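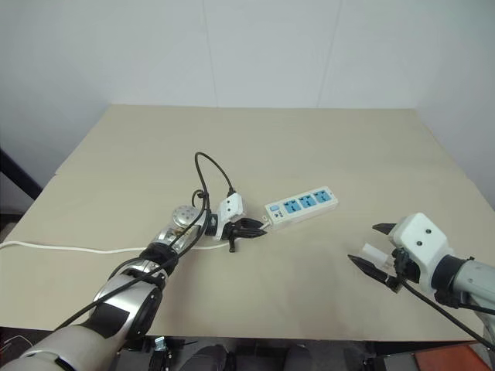
Start with the table, Omprakash Maurya told us after his first weekend with the Grulola seed-starting kit, and he's right! Choose your spot before you open a single bag.

Setting up the heat mat and light

1. Unroll the mat and let it lie flat for 2 hours. Corners love to curl.
2. Set the tray on top, ribbed side down. It holds up to 39 plugs of soil.
3. Pour in 600 mL of water and give it time to soak up — the colour of the soil will darken evenly.
4. Hang the light and connect both cords.

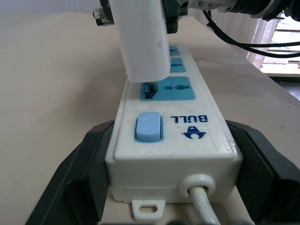
Could I run the mat and the light off one timer? asked a reader in Lellbridge. Please don't. The mat stays on day and night until you see green, and the light needs its dark hours.

CAUTION: Keep cords and sockets higher than the tray, and unplug everything before watering.

Note: Tomatoes and basil are a joy on this mat. Lettuce sulks in the warmth, so start it on a cool windowsill. For a fall crop, sow kale in early August.

5. Once sprouts show, switch off the mat and lift the lid.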